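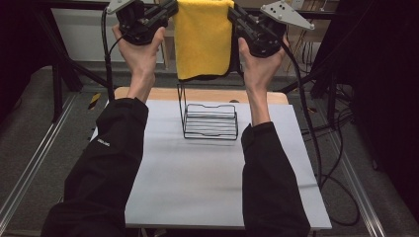
A folded yellow towel held between both grippers, over the wire rack. Flilden, Standow site.

1/ I've worked the cloth line at Flilden for six years. We take in microfibre towels from cleaning contractors, wash them, fold them and rack them. Since January part of my job has been folding and moving them with a pair of hand-held grippers so a machine can learn how it's done.

2/ A few people have asked what that's like, so I'm putting it in one place. I'm not speaking for the company.

3/ You hold one gripper in each hand and do the job through them. Pick up, move, put down, reset, go again. Each go gets recorded. Our group has 1,663 recordings kept so far, and plenty more got thrown out.

4/ The first thing you lose is your fingertips. By hand I can feel if a towel has picked up a second one underneath. Through the grippers I have to look for it. It's slow, and my forearms know about it by lunch. 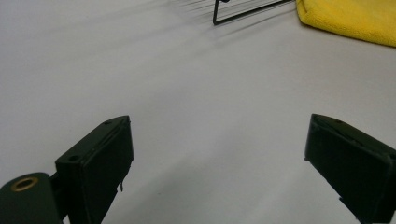 Jaws open, rack and cloth further back on the table.

5/ Each gripper has its own camera, and the view is pretty narrow. I got better once I'd watched some playback and saw how often I came in at a bad angle. Now I open the jaws early and square up before I go near the cloth.

6/ On the regular line my best shift was 184 bundles. On the recording table there's no bundle target, and that took some getting used to. The lead hand cares more about whether I did it the same way twice.

7/ Pay is the part people want to know about. Recording is paid at the line rate. A few of us argued it should be higher, seeing as we're teaching the thing. That's still being talked about and I'd like it settled before winter.

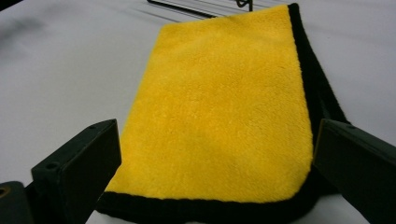 STANDOW, 2018-09-22 - We had the staff meeting on this today. The plan is to try the machine on flat folding at the Trisau plant first. Sorting and stain checks stay with people at both sites. No layoffs are planned, but two positions at Trisau won't be filled when they come open.

9/ So that is a change, whatever it gets called. Fewer jobs for whoever would have applied next.

10/ On the plus side, flat folding is the work that wrecks shoulders. Three of us on my shift have had physio for it. I wouldn't miss doing it all day.

11/ Some of the older towels from the Šimkus contract have gone stiff along the edges and they don't fold like the new stock. I've asked for those to go into the recordings too. The answer was maybe.

12/ I'm back on the table next week. If you're at another laundry doing this kind of work, I'd like to hear what rate you're on - messages are open.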